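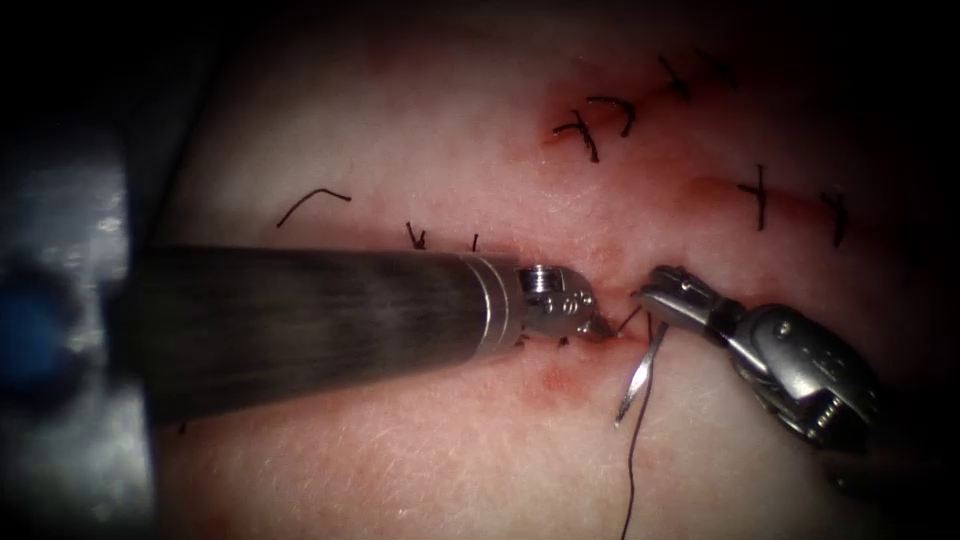
Suturing exercise on a tissue pad, with two instruments, a curved needle and dark thread.

The Tarkura Suture Kit is a training package for robotic surgery, sold by Celidus to hospitals and teaching centers that already own a compatible two-arm surgical robot. It contains practice pads, thread, curved needles, a camera mount and a printed course book. The robot itself is not included. The kit was first offered in October, and the entry below describes the second edition, as listed on 7 Mar 2020.

Contents and use

The standard box holds 20 pads and enough thread for 113 stitches. Each pad is clamped to a tray under the instruments. The course begins with single interrupted stitches, moves on to rows of stitches along a marked cut, and ends with knots tied entirely by instrument. Trainees work from a console and are asked to leave short, even tails. A larger box, intended for departments with several trainees, contains the same parts in greater number.

Close viewing

The second edition added a small camera that fastens near the instrument wrist. It gives instructors a near view of the jaws and the knot, which the overhead view may hide behind a shaft. The mount adds weight to the arm, and the course book advises a slower pace while it is fitted.
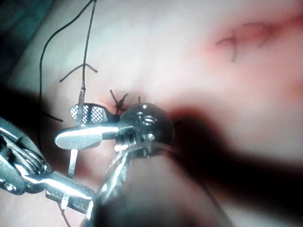 Workesstead, which tested the kit for its own course, wrote that the near view was useful for judging knots but poor for following the thread, and that it would not pay for the second camera again unless the price came down.

Celidus later began to sell the camera separately. The standard box without it costs around 2000 dollars.

Reception

Reviews have praised the course book and the steady supply of spare pads. Criticism has centered on the thread, which some centers found stiff, and on the tray clamps. The Moradi training center reported that its clamps needed tightening after every 10 stitches. Revised clamps are supplied on request.

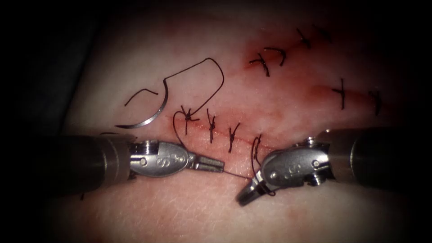 Knot tying by instrument, with finished stitches along the wound lines.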